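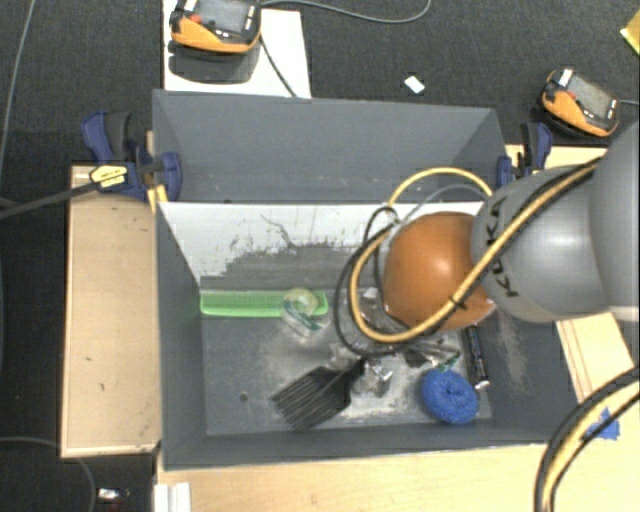 Libor Charvát asked, before anyone had quite got their coats off, whether the second Pelletier novel really needed to open in the same cellar as the first, as he had read the two first chapters one after the other and had lost track of which war he was in. Emiliano Toledo took this very well. He said the cellar mattered to him a good deal, but he could see that a reader coming fresh to the series might want some daylight before page 40, and he would try starting with the train instead.

Minutes of the February meeting, Suspense Writers' Circle

Present: Janka Lukáč (chair), Emiliano Toledo, Libor Charvát, Lenka Pešek (minutes). Přemysl Kopecký joined us at half past seven, his bus having gone the long way round.

1. Last meeting
The minutes were agreed with one correction. Libor's detective is a retired surveyor and was never a surgeon - my handwriting, and my apologies to them both.

2. Work in progress
Emiliano's draft of the second Pelletier book now stands at 652 pages, and we all congratulated him, although Janka did wonder, very kindly, whether the smuggling plot and the forged will might each deserve a book of their own. There was a long and happy discussion about this. Přemysl was for keeping both. Emiliano will bring a shorter outline next time and leave the manuscript at home, which his shoulder will be glad of.

Janka read the opening of Esilier, her new one, set among river pilots in the 1840s. We liked the fog very much, and the aunt even more. Lenka thought the knife turned up a little early. Libor asked if pilots of the time would have carried a watch, and Janka is going to look into it.

3. The anthology
We have 11 stories in and are still waiting for Přemysl's, which he assures us is finished apart from the ending. Karkico can print in time for the summer if they have the files by the end of April. They sold us 189 copies' worth of paper and patience last time, as Emiliano put it, and everyone was content to order the same number again. The title was talked over at some length and left where it was. Libor would still like it to have the word "lantern" in it somewhere.

4. Reading evening
Zesumico have offered us the back of the shop from seven o'clock, with chairs. Each reader gets ten minutes, and Janka will ring the little bell. Emiliano and Lenka to read, Libor to introduce.

5. Any other business
Přemysl has a box of old thrillers to give away - please take some, his hallway is full.

Next meeting at Janka's, seven o'clock. Libor to bring biscuits.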